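Flavach Community Kitchen
We are pleased to share our guidance on the presentation of skewered sweets for the spring open house. The posts that follow set out the serving standard for the small skewer course. Groups supplying the dessert table are asked to read the full thread before confirming their menus.

Flavach Community Kitchen
The open house will be held in April at the Malik Street hall. The dessert table opens at 2 p.m. We have planned for 40 servings of the skewer course, and each serving will go out on its own tray. Shared platters were used last year and led to long waits at the table, with guests reaching across one another.

Flavach Community Kitchen
The standard setting is a shallow, rectangular white tray with rounded corners, placed on a pale tabletop. One skewer is laid in the tray with the sweet end inside and the bare end of the stick resting over the rim. Guests should be able to lift the serving by the stick without touching the tray floor.
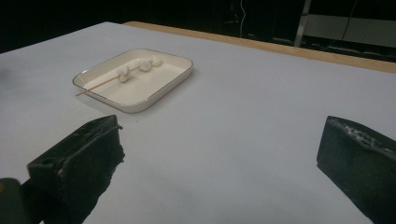
Flavach Community Kitchen
1. Trays
Trays will be supplied by the kitchen. Groups may bring their own if these are of a similar size and have a low wall. Deep dishes are not suitable, as the stick stands up at a steep angle and tends to roll. Paper plates will not be accepted for this course. Please wipe each tray with a dry cloth before use and check the rim for chips.

Flavach Community Kitchen
2. Skewers
Plain wooden skewers only. Decorated picks, plastic sticks and anything with a loose paper flag should be left at home. Skewers must be new and taken from a sealed packet on the day. Where a skewer has a sharp point, the point should be trimmed before service. Children's servings are to be handed over by an adult.

Flavach Community Kitchen
3. Sweets
White marshmallow-style pieces are preferred this year, to match the table. Suppliers should provide a written ingredient list with every batch, including the source of any gelatin. A gelatin-free batch will be kept on a separate table with its own trays and its own tongs. Groups may not move servings between the two tables, even late in the afternoon when numbers are low.

Flavach Community Kitchen
4. Threading
Pieces go on one at a time and are turned slightly as they are pushed along the stick. Leave the lower end bare for holding. Pieces that touch will cling to one another and pull out of shape when the guest takes a bite, and a small gap avoids this. Irregular pieces are perfectly acceptable – we are not looking for identical servings. Three on a stick makes a suitable portion. Once threaded, the skewer is held at a slant over the tray before it is lowered.

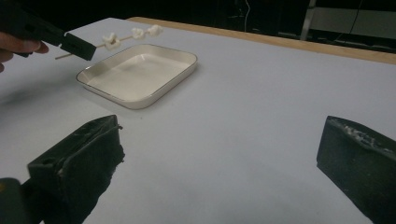
The lowering should be done slowly, with the sweets going down first and the stick following. Dropping the skewer from a height marks the pieces and can send the stick over the side. If a serving lands badly, please lift it by the bare end and set it down again. Do not adjust the sweets with your fingers.

Flavach Community Kitchen
5. Angle on the table
Trays are set at a slight slant, with the stick toward the guest's left. We recognize that this is less convenient for some guests, and servers are asked to turn the tray on request. Please leave a hand's width of clear table in front of every tray. Cups, napkins and menu cards belong on the side table.

Flavach Community Kitchen
6. Final check
Before a tray is released, the server should confirm that the sweets lie fully inside the rim and that the stick can be reached easily from the side. A stick that has slipped inward may be drawn back over the rim. A stick that hangs too far out should be eased in, as sleeves will catch on it. 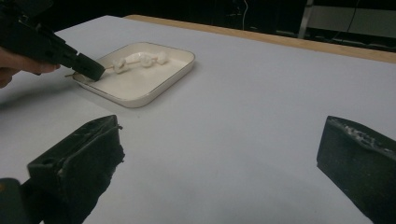
Waaka Hall Bakers
Thank you for the detail. Our group would like to know whether the slant applies to the gelatin-free table as well, as that one is much narrower and we could barely fit the trays straight last year.

Flavach Community Kitchen
In reply to Waaka Hall Bakers: the narrower table is exempt. Trays there may be set square to the edge, provided the clear space in front is kept. We will amend the printed sheet accordingly.

Flavach Community Kitchen
Delivery is through the side entrance on Wellell Lane, where 2 parking spaces will be held for suppliers until noon. Trays not returned to the kitchen by closing time will be charged to the group that signed for them. Menus and ingredient lists are due by the end of March.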